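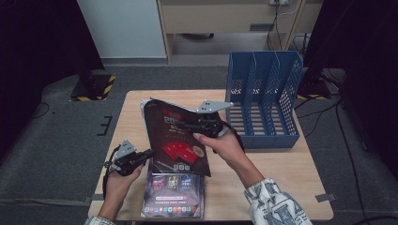

Kiani Research Network, Steering Group
Minutes of the May meeting

Location: Room 2, Brurham site, with remote connection
Start: 9:15 a.m.
Chair: Ayane Tamura
Minutes: Ultan Lynch
Present: quorum met; attendance list held with the network office
Apologies: two, received before the meeting

1. Opening and agenda

The chair opened the meeting at 9:15. The agenda was adopted with one change: the item on sample storage (originally item 7) was moved ahead of the item on the mid-term report, as the storage manager had to leave at 10:30.

2. Minutes of the previous meeting

Approved with two corrections. Under item 4, "isolates" replaces "patients" in the second paragraph. Under item 6, the action on the data access form was assigned to the network office and not to the chair.

3. Matters arising

3.1 Data access form. The revised form is in use. The field for secondary use of sequence data remains optional. The ethics adviser asked that it be made mandatory before the next round of requests. Agreed.

3.2 Website. The publications page has been updated. The page for the Buvard cohort still shows the old protocol version. Action: network office.

3.3 Parking permits for visiting staff. Closed.

4. Wastewater surveillance: status of sampling

Tamura reported on the sampling program. There are 17 active collection points. All of them delivered samples in the last period except the point downstream of the Prirurov treatment plant, where the autosampler failed and three consecutive composite samples were lost. A replacement pump has been fitted. The gap will be marked as missing in the data set and no imputation will be done for the primary analysis.

Discussion of the composite interval. The present protocol calls for 24-hour flow-weighted composites. Two of the smaller sites have no flow meter and have been using time-weighted composites since the start. The statistician said that the two kinds of sample should not be pooled without a sensitivity analysis. It was asked whether meters could be rented. The network office has a quote, but the cost is not in the current budget line for equipment.

Decided: the two sites continue with time-weighted composites until the end of the sampling year. Sampling method is added as a variable in the metadata sheet, including for samples already collected.

5. Laboratory work

5.1 Culture. The backlog from the winter has been cleared. Contamination was found in one batch of selective plates and the batch was discarded. The affected samples were replated from the retained concentrate, and the results are flagged in the laboratory system.

5.2 qPCR panel. Lynch presented the results of the repeatability test. For most targets, variation between runs was within the limit set in the protocol. One of the beta-lactamase targets was outside it at low concentrations. The probable cause is carryover of inhibitors from the extraction step. A dilution series will be run on a subset of extracts before any change is made to the extraction method. Lynch noted that a change of kit in the middle of the series would make comparison with the first year difficult. The group agreed that the kit stays the same unless the dilution series gives a clear reason to change it.

5.3 Sequencing. Capacity has been booked for 200 isolates. The selection criteria were discussed at length. Option A is to take isolates in proportion to the number recovered at each site. Option B is a fixed number per site. Option A was favored by the laboratory and option B by the modeling group. The chair proposed proportional selection with a minimum number for each site. Lynch will circulate a table showing the effect of different minimums, and the decision will be taken by email.

6. Sample storage

The freezer room at Brurham is close to capacity. The inventory lists just over 2,000 tubes that have no link to an approved protocol. Most of them date from the pilot phase. The storage manager asked for a decision on disposal.

Points raised:
- The pilot consent and site agreements allow storage, but set no end date.
- Some of the tubes have labels that can no longer be read by the scanner. They would have to be entered by hand.
- The Buvard group has asked whether extracts from the pilot phase could be used in a methods comparison. No written request has been received.

Decided: tubes without a readable label and without an entry in the paper log are to be discarded under the usual biosafety procedure. The remainder will be kept until the next meeting. The Buvard group is to be told that a written request is needed before then if they want the material.

The alarm on freezer 2 went off twice during the period. On both occasions the temperature stayed within range. The door seal has been ordered.

The storage manager left the meeting at 10:30.

7. Mid-term report

A first draft was sent out with the meeting papers. Comments:

7.1 The summary is too long for the funder's template and must be cut by half.
7.2 The section on stewardship should state more clearly that prescribing data come from one region only.
7.3 Figure 3 uses different units on the two panels. To be redrawn.
7.4 The budget table is missing the transfer between personnel and consumables that was approved in the fall.

Section leads will send text to the network office. Tamura will edit the full document.

8. Doctoral training

Two posts will be advertised, one in environmental microbiology and one in health economics. The wording of the second advertisement is still with human resources. The summer course goes ahead as planned. Travel claims must be made on the new form, and claims on the old form will be returned.

9. Other business

The shared drive will be moved to a new server. Folder permissions will not carry over and must be requested again. Members were asked to remove duplicate files before the move.

10. Actions

Update Buvard protocol page: network office
Make secondary use field mandatory: network office
Add sampling method to metadata sheet: data manager
Dilution series on subset of extracts: Lynch
Table of minimum isolates per site: Lynch
Letter to Buvard group on pilot extracts: chair
Redraw figure 3: modeling group
Edit mid-term report: Tamura

11. Next meeting

Date to be set by poll. The meeting will be held at Prirurov if the conference room is free, otherwise online.

The meeting closed at 11:50 a.m.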